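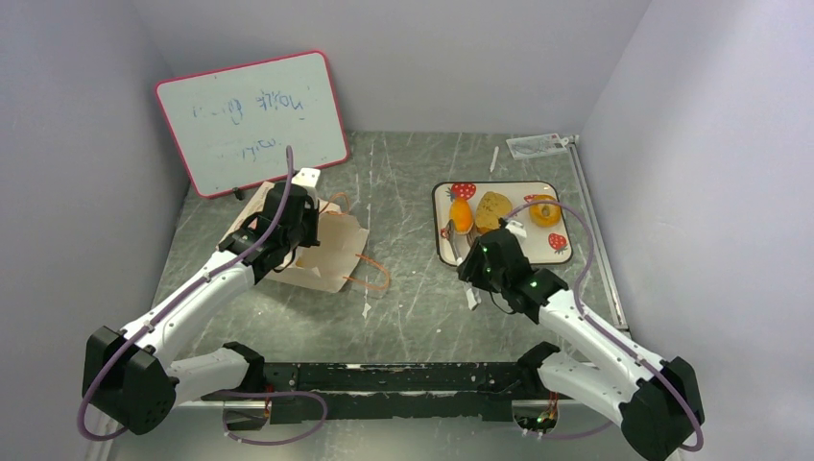

Shoppers asked to bring back paper carriers as bag scheme grows

A scheme that takes in used paper carrier bags and hands them out again is to open a second collection point in Batista in November, after 853 bags were returned in its first run.

The scheme, called Gukero, is run from the back of the Jivance homeware shop. Customers drop off plain brown paper bags at the counter, where they are checked, flattened and put back into use by shops that have signed up. The bags are given free to anyone who wants one.

The new collection point will be at the Trodis stationery shop, next to the bus station. It will take bags during normal opening hours and will keep a small stock by the door for people to help themselves.

Thaís Bastos, who started the scheme, said she had expected most of the bags to be too worn to use again.

"People fold them up and put them in a drawer, and they stay there for years," she said. "When we asked for them, they came in by the armful. A lot had been used once, to carry a pair of shoes home or a birthday present, and that was it."

Of the 853 bags handed in, 93 were turned down. Most of those had split along the bottom or had lost a handle, and a few had held food and were stained with grease. They went for paper recycling once the handles had been taken off.

Handles have proved to be the main point of difference between one bag and another. Bags with twisted paper handles tend to come away at the glue after a few heavy loads, Ms Bastos said, while those with rope handles last longer but are harder to store. The rope will not lie down, and a pile of them slides over.

"You flatten the bag and the handles flop out to one side," she said. "We used to tuck them in. Now we leave them out and stack the bags with the handles all facing the same way, and it's much quicker."

Creases are not a reason to refuse a bag. The scheme's rule is that a bag must stand up when opened and hold a 2 kg weight without tearing. Bags with a shop's name on them are accepted as long as the print is not too large, although some of the shops taking part have asked for plain ones only.

Anselmo Bezerra, manager at Jivance, said the shop had cut its own order of new bags since joining.

"We were buying more than we needed and giving them out without asking," he said. "Now staff ask first, and if the answer is yes they reach for a used one. We had one customer who didn't want it because it was crumpled. Most are happy, and some of them bring it back the next week with two others inside."

He said the larger sizes ran out fastest. Small bags, of the sort given out by jewellers and card shops, are plentiful and the scheme has stopped asking for them for the time being – there are enough in the stockroom to last into the spring. 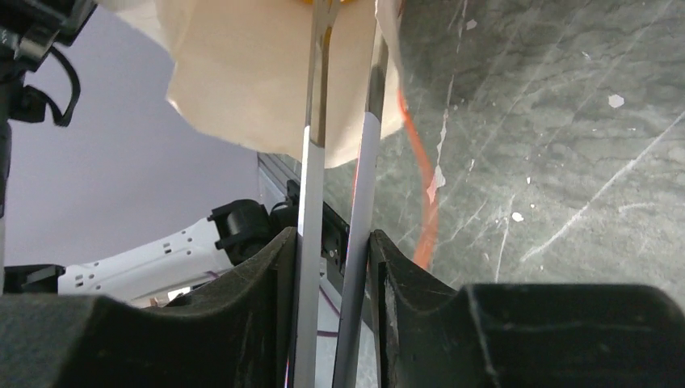
Two thin metal strips against creased cream material, with streaked grey to the right.

Anyone bringing bags in is asked to empty them first. Receipts, tissue paper and price tags left inside have to be picked out by hand, and Ms Bastos said this took longer than the checking. Hangers, wire ties and other bits of metal have also been found at the bottom of bags and should be kept at home or taken to the recycling centre on the ring road.

Each person may bring up to 90 bags at a time to the Jivance counter. Larger amounts, such as those from offices or shops that are closing, can be taken by arrangement. The Trodis collection point has less room and will ask people with more than a few armfuls to go to Jivance instead.

Bags should be dry, flat and free of tape. Plastic carriers, padded envelopes and gift bags with a glossy coating are not accepted at either shop. Paper bags with a plastic window, of the kind used for bread, cannot be taken either.

Ms Bastos said she had been asked whether the scheme would start charging for bags, and that there were no plans to do so. A collecting tin on the counter pays for string and for the crates the bags are kept in.

She is also looking at whether damaged bags could be cut down and used as wrapping paper before Christmas. A trial batch has been made from bags with torn handles, and Mr Bezerra has offered a shelf near the till to put the sheets out. The brown paper takes ink well, she said, though fold lines show through and the sheets are too short for anything bigger than a shoebox.

Jivance takes bags from 10am until it closes at 5.30pm. Trodis will open its collection point at 9am on its first day, and the shop has asked people not to leave bags outside overnight.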